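February, by Jyoti Dixit

If you've ever folded throws with a gripper at Vorudley, you'll know how long we fussed over the best place to grab. Minoru Oshima ran 90 tries for us, and the starts that went for a ridge in the cloth beat the flat-side starts by 18 (I was so pleased!).

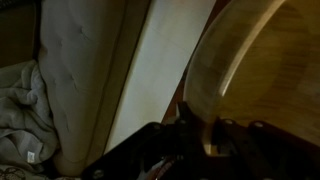

My tip for home trials is to leave the blanket crumpled and let the arm look first. Our method picks out folds by their shading, and a gray fleecy one like this gives it plenty of ridges to choose from. Do mind any little white tag poking out, as it can read as an edge.

Recent tips
Deltgate drawer trials
Wiping down wood grain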